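Speaker notes, 2/20/20
Widstead Forum on Service Work, afternoon session
Running time: 20 minutes, plus questions

# Household Tasks, Recorded: Automation and the Residence Attendant

**Slide 1. Opening**

Thank the chair and the forum staff. State the scope at once. This talk concerns the introduction of task recording at the Paucar residences, operated by Rollex, and its effect on the attendants employed there. It does not assess the robots that may one day be trained on the recordings. Those are under development at Traltine, and Traltine will report on them separately.

Define "attendant" for those outside the sector: the employee who cleans, tidies and resets furnished units between stays and, on request, during them.

**Slide 2. Background**

Before the program, an attendant's shift was measured in units completed. Supervisors assigned units in the morning and signed them off in the afternoon. There was no category on the time sheet for any other kind of work.

Under the agreement with Traltine, attendants may volunteer for recording sessions. They perform ordinary handling tasks with hand-held grippers in place of their bare hands, and the movements are recorded. Rollex has completed 277 sessions to date. Participation is limited to two sessions per shift.

Pause here. Some members of the audience will be expecting a discussion of job losses. Say that it comes under Slide 6.

**Slide 3. The task**

The session covered in this part of the talk is called "loose items, soft surface." The employee picks up light cylindrical objects from a quilted or padded surface and sets them down elsewhere. The task was chosen by the attendants themselves from a list. It comes up in nearly every family unit. 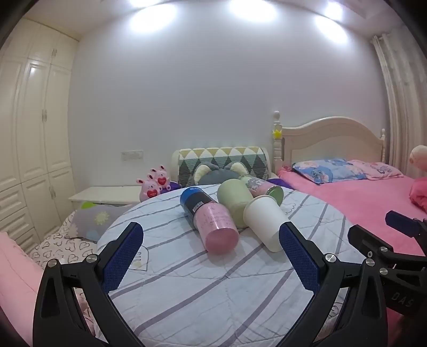
Marisol Ccori asked, when this material was first presented to staff, why a person who had done the work well for years should be asked to do it slowly and with a tool, and whether the slow version would be held against her at review. She asked for the answer in writing.

Read her question in full. It shaped the policy that followed. The written answer has two parts. Recording time is excluded from all productivity measures, and no recording may be used to evaluate, discipline or rank an employee. Both provisions are now in the site handbook at Paucar.

**Slide 4. What changed in the working day**

- Recording time is entered under its own code and paid at the attendant rate plus a supplement.
- Units not completed during a recording session are reassigned before the shift begins. They may not be added to a colleague's list after noon.
- A session ends after 100 repetitions or when the employee chooses to stop, whichever comes first.
- Hand and wrist complaints are logged separately from general complaints.

Note for the speaker: the last item was added after the first month. Attendants reported that opening and closing the grippers tired the base of the thumb, while carrying linen did not. Do not describe this as a minor matter. Five employees withdrew from recording for this reason, and all five kept their regular hours.

**Slide 5. Skill and how it is described**
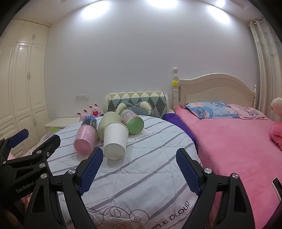 The job description in use at Paucar before the program referred to attendants' handling work as "light tidying." Recording has made that phrase difficult to defend. Each session requires the employee to decide where to place the grip, how far to close it and from which side to approach, and then to explain those choices to a technician. On the slide, a white paper cup lies on the same duvet as a container with a green lid, and an attendant would not take hold of the two in the same way. That judgment was never written down, and it did not count toward a pay grade. The revised description lists it under "handling of mixed and fragile items."

If time is short, omit the following paragraph.

Supervisors also had to learn new duties. Several had been promoted for their ability to keep a schedule and were now expected to protect time that produced no finished units. Rollex provided one half-day of instruction. Supervisors have said this was insufficient, and a second is planned for October.

**Slide 6. Employment**

State the position plainly. No attendant position has been removed at Paucar as a result of the program. No commitment has been made beyond the current agreement. Attendants are aware of both facts. When surveyed, almost all said they wished to be told of any planned trial of a robot in an occupied unit before guests were told. Rollex has accepted this request.

Expect a question on ownership of the recordings. They are held by Traltine under license. Employees may request the deletion of any session in which they took part. The question of continuing payment for use of the recordings remains open, and the speaker should not offer an opinion on it.

**Slide 7. Points for discussion**

1. Should recording be a separate post or remain a voluntary part of the attendant's post?
2. Who should hold the complaint log when two employers are involved?
3. How should guests be informed that a unit has been used for recording?

Leave this slide on the screen during questions. Printed copies of the handbook provisions are on the table by the door.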